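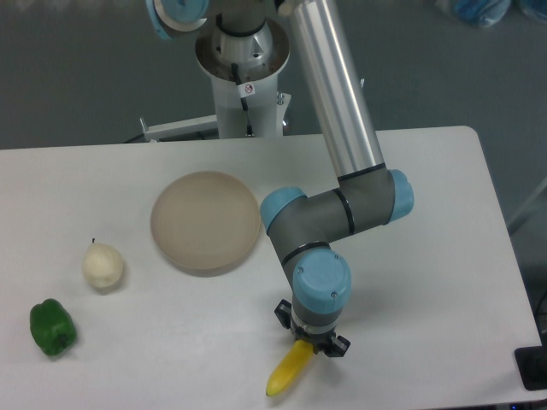
Kirsty Strachan
Fiction contributor

The Pear Year

Wilma wanted the ladder back by Wednesday. She had lent it to her brother in the spring, when he was cleaning his gutters, and he had kept it through the summer in the shed behind the store in Vostcombe.

"You're not picking yet," Lachlan said on the phone.

"I'm picking when they're ready."

"They weren't ready this early last year."

"Last year it rained."

He brought it over after supper, tied to the roof of the truck with clothesline. They carried it around the side of the house together and leaned it on the nearest tree. There were seven pear trees. Their mother had planted them along the fence the year she quit the cannery, and two of them had never done much.

Lachlan took hold of a low pear and lifted it until the stem bent. It stayed on.

"Told you," he said.

"Try the next one."

The next one came off in his hand. He looked at it and put it in his shirt pocket, where it hung like a rock.

"What are you getting for them?" he asked.

"Gregor MacKinnon said he'd take 260 pounds for the restaurant if they're clean."

"And the rest?"

"The rest I'll can."

"You said that last year, too."

She went in and made coffee. The kitchen still had their mother's calendar from the feed store, turned to July, and the jars were lined up on the counter with their lids off. Lachlan sat down in the chair by the stove. He put the pear on the table and next to it he put an envelope.

"That's from Isla Faulkner," he said. "She came in the store to find me. I guess she figured you'd throw it out."

"I would have."

"It's a better offer. She wants the strip along the fence and the corner by the road. She'd leave you the house and the garden."

"The strip along the fence is the trees."

"I know where the trees are, Wilma."

She dried her hands and opened it standing up. It was one page. There was a number in the middle of it and a second number under that, which was $700 for the cost of moving the fence. She read the whole thing and folded it along the same lines.

"Who moves a fence for 700 dollars?" she said.

"Tosh would."

"Tosh would start it."

Lachlan laughed. He drank his coffee and asked if she had any pie, and she said no, and then she got out the heel of the bread and some butter. He ate it over the sink the way he had when he was a boy.

"Do you want me to tell her anything?" he asked.

"Tell her I'm picking this week."

"That's not an answer."

"It's what I'm doing."

He rinsed his cup and left it upside down on the drainboard. At the door he stopped to put his cap on.

"I could come Saturday," he said. "If you want somebody on the ladder."

"Your knee."

"I could hold it, then. You go up."

She thought about that. The porch light had come on and there were moths bumping against the glass.

"Come early," she said. "Bring the bushel baskets, the ones with handles. You've had those since spring, too."

When the truck had gone she cut the pear in half with the bread knife. It was still hard near the core. She ate it anyway, leaning on the counter, and then she washed the first of the jars.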